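4 Recording work by hand

Read this section before the first recording day at a new site. It covers the person doing the work, the people who share the room, and what changes for both once Lemma takes over part of a job. For charging and storage, see section 7.

4.1 What gets recorded

Lemma learns a job from people who already do it. Two kinds of recording are supported:

Hand recording. The worker wears a marker cube on each hand and does the job with bare hands, using the tools and dishes that are normally there.

Gripper recording. The worker holds a Flokum gripper in each hand and does the job with the gripper fingers. It is slower, and most people find it awkward on the first day.

Most sites record the same job both ways. Start with hand recording.

Note: Record in the room where the job is done. A cleared-out meeting room gives poor results even if the sink, bench or shelf is the same model.

4.2 Before you start

1. Tell everyone who uses the room that recording is planned, and for which hours. Put the notice up the day before.

2. Agree with the worker's supervisor who covers the worker's other duties. Recording counts as work time. Do not schedule it in breaks.

3. Open Eturska on the site tablet and select the job from the list. If the job is not listed, add it under Jobs > New and give it the name the staff use for it.

4. Check that both cubes, or both Flokum grippers, show as connected. Code 131 means one unit is connected twice. Turn both units off, wait for the lights to go out, and turn them on one at a time.

5. Have the worker sign in with their own site number. Do not record one person under another person's number, even for a short test.

CAUTION: The cubes and their cables are not waterproof. Do not put a cube under a running tap or into standing water. If a cube gets splashed, stop, disconnect it and dry it before going on.

4.3 Fitting the cubes

1. Remove rings, watches and bracelets.

2. Push sleeves back clear of the cube and strap.

3. Place the cube on the back of the hand with the printed faces outward. Close the strap until the cube does not slide when the hand is shaken.

4. Run the cable so that both arms can reach all the way forward without pulling on it.

5. Ask the worker to make a fist, open the hand and turn the wrist both ways. Loosen the strap if it pinches.

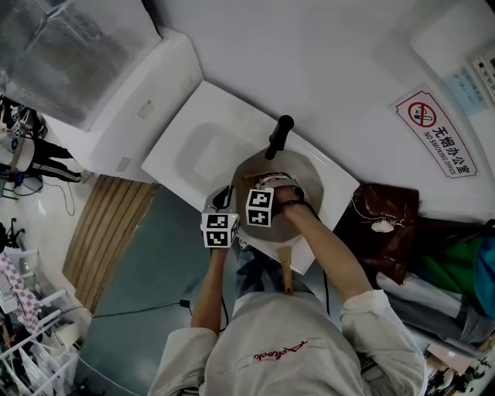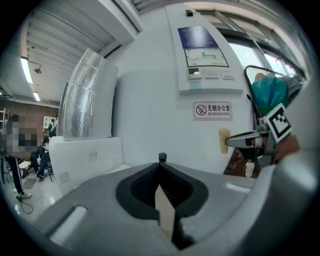
Plan each recording as a block of 30 minutes at most, with a break after it in which the equipment comes off. At a sink the worker leans forward with both arms out, and the cubes make that more tiring than it looks from across the room. Use the first minutes of each block to look at the setup from the worker's side. In the sink picture the cuffs are pushed back from both cubes and the cable from the left cube runs down the front of the body. If the cable has worked its way over a forearm, stop and run it again. Do not ask the worker to hold it out of the way.

4.4 Recording a job

1. Start the recording in Eturska and wait for the tone.

2. Do the job at normal speed, start to finish. Do not slow down for the cameras.

3. If something is dropped or has to be done over, keep going. Mark the spot afterward with the Flag button.

4. At the end, rest both hands on the bench or the sink edge until the second tone.

5. Change one thing before the next run – a different pan, a different starting place, the other hand first.

With grippers, also check the finger tips between runs. Replace any foam that is torn or has come away from the finger. Foam is a wearing part and is not covered by the Berkthorpe warranty.

Note: Keep both markers turned so that the head camera can see them. Eturska shows a gray bar where a marker was lost. Short gaps are fine. If more of the bar is gray than green, discard the run.

4.5 Other people in the room

The gripper cameras have a wide view and pick up much more than the work. In an open office they will catch desks, doorways and anyone walking past.

1. Leave blurring of people set to On. It cannot be turned off from the tablet.

2. Turn screens and whiteboards away from the work area, or cover them.

3. Keep cables out of walkways, or tape them down.

4. Anyone who has been in view can ask for a run to be deleted within 7 days. Enter the request under Runs > Remove. No reason has to be given.

Voices are not recorded.

4.6 What changes for staff

Read this part with the people who do the job, before the first block and again before Lemma is switched on.

Lemma does not take over a whole job at the start. It takes single tasks that have been recorded, checked and released, usually the ones repeated most often in a shift. Anything else is left for a person, and Lemma stops and asks when it meets something it has no recording for. Expect a lot of this in the first weeks. The person on shift will spend less time on the task itself and more time answering stops, resetting the work area and recording new runs. Put those duties in the shift plan – they take real time, and sites that leave them out end up with one person doing both jobs.

Recordings are kept for training Lemma. They may not be used to compare workers or measure their speed. Eturska does not show run times by site number and has no setting to do so.

A worker may decline to record, or stop partway through a block. Press Stop, then Keep or Discard, as the worker prefers.

4.7 After the last block

1. Remove the cubes or put down the grippers before pressing Upload.

2. Wipe straps and housings with a dry cloth. Do not use dish soap or alcohol on the printed faces.

3. Return all units to the charging case, cubes in the top tray.

4. Take down the notice.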